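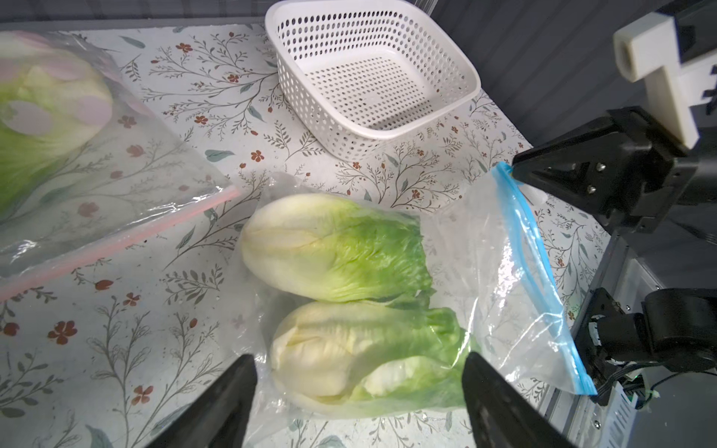 Figure 7.1 A head of lettuce in a clear plastic bag, on a printed tablecloth.

Chapter 7
Packaging and the Life of Fresh Produce

In this chapter you will learn to:
explain why fruits and vegetables keep changing after harvest
describe how water loss affects leafy crops
compare the main types of flexible packaging used for produce
read a simple storage trial and judge what it shows

Key terms: respiration, transpiration, relative humidity, film, perforation, headspace, ethylene, shelf life

7.1 Produce Is Still Alive

A can of soup does not breathe. A head of lettuce does. When a crop is cut, pulled, or picked, it loses its supply of water and nutrients, but its cells go on working. They take in oxygen, break down stored sugars, and give off carbon dioxide, water, and heat. This process is called respiration, and it continues until the tissue dies or is eaten.

The rate of respiration differs a great deal from one crop to another. Dry onions and mature potatoes respire slowly and can be held for months in the right conditions. Leafy vegetables respire faster. Asparagus, sweet corn, and green peas are among the fastest of all, and they lose sweetness soon after harvest because their sugars are used up or turned into starch.

Temperature has the strongest effect. Within the normal storage range, a rise of 10 degrees Celsius will commonly double the rate of respiration or more. A crate left on a warm loading dock loses storage life that later cooling cannot give back. For this reason, most of Chapter 6 dealt with cooling, and the packaging methods in this chapter assume that the crop has already been cooled properly.

7.2 Water Loss

Most leafy crops are more than 90 percent water by weight. Once the plant is cut, any water that leaves the tissue is not replaced. The movement of water vapor out of plant tissue is called transpiration. Growers sell by weight as well as by appearance, so water loss costs them money even when the crop still looks acceptable.

Leaves lose water quickly because they are thin and have a large surface for their weight. A cabbage, with its leaves tightly folded, loses less than a loose-leaf lettuce of the same weight. Root crops lose less again, especially if the tops have been removed. Carrots sold with their tops on may look fresher in the store, but the leaves continue to draw water from the root.

The air around the crop also matters. Dry air pulls water from the leaf faster than moist air does. Leafy vegetables are usually held at a high relative humidity. A bag helps by trapping the water vapor the crop gives off, so that the air inside soon becomes more humid than the air in the room. The drawback is condensation. If a closed bag moves between warm and cold places, water droplets form on the inside of the film, and wet leaves are more likely to rot.

7.3 What a Bag Does

Flexible packaging for produce has several jobs. It slows water loss, keeps dirt and hands off the crop, holds small items together, and carries printed information. Some films are also designed to control the gases inside the package. These jobs can conflict. Clear film lets shoppers inspect the crop, while heavy printing covers part of it. A tight seal holds moisture well but can leave too little oxygen for the tissue, which then produces off odors.

The space inside the package that is not filled by the crop is called the headspace. In a sealed bag, oxygen in the headspace falls and carbon dioxide rises as the crop respires. How far they change depends on the crop, the temperature, and how easily gases pass through the film. Perforations, or small holes, are the simplest way to prevent harmful levels.

7.4 Case Study: The Hirnine Storage Trial

Vorkano, a packing house in the Hirnine valley, buys romaine and butterhead lettuce from nearby farms. In May the company compared 2 ways of packing butterhead lettuce for local stores. One group was placed in open crates with a paper liner. The other was placed in perforated bags made by Wultov. Both groups were cut from the same field on the same morning and held in the same cold room.

Staff weighed the crates at the start and checked them daily. The unbagged heads in the outer rows wilted first, on the side nearest the fan. The bagged heads kept their weight better, but a few showed brown spots where wet leaves had pressed against the film. Vorkano went on to use the bags for store orders and kept the open crates for restaurants, where the lettuce is normally used within 2 days.

Before You Read On

Think about the produce kept in your own home. List the items stored in a bag, the items stored loose, and where each is kept. Note any that have wilted, sprouted, or softened. Keep your list, as you will need it for the activity at the end of Section 7.6.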